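# Nidlow Practice for Manipulation Rooms

The **Nidlow Practice** is a set of working rules for rooms where robots with jointed hands handle household goods. It was written at the Grelley workshop by the engineer Ruairí Brennan and was first issued in February 2018. It is not a legal standard. Laboratories adopt it by their own decision, usually together with the national rules for machine safety.

## Objects

The first part concerns the things to be handled. Retail goods keep their printed labels, so that the record of each trial can be matched with the product. Glossy surfaces are permitted, but they must be noted, as highlights can disturb the measurement of position.

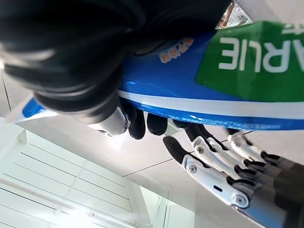

*Glossy blue object with its green label, close to the fingers of a robotic hand.*

## Furnished stations

A station may copy a part of a home, for example a kitchen counter or a washbasin. The practice asks that small items stand upright in a holder before the arm is enabled, and that the path of the arm above the furniture is tried first at 10 per cent of full speed.

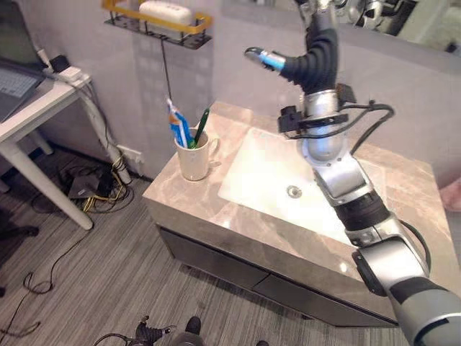

Floor cables are treated in the same part. They should run along the wall where possible, and the operator has to check them before each session. Vandenberghe, in a commentary on the rules, considered this clause too weak and proposed a fixed cable channel.

## Inspection of hands

Hands are inspected with the fingers extended. The inspector looks at the fingertips, the joint collars and any cable which passes between the fingers. A worn fingertip is replaced before work continues. Full inspection is due after 100 hours of use.
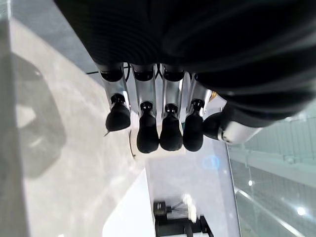 *Robotic hand with metal finger segments and black fingertips.*

## Grasping and release

An object is lifted only after the grip has been held for 3 seconds. At release it should be brought close to the table and not dropped. Neighbouring containers may remain in place if the operator has recorded them.
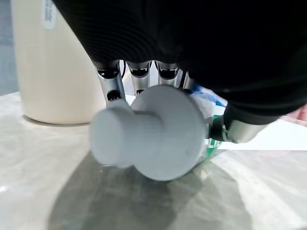 *Reading time: 2 minutes*

## Revision

The second edition, prepared in April of the following year, added a clause on shadows which the hand throws on the work surface. The Flenura group uses this edition with a shorter interval between inspections.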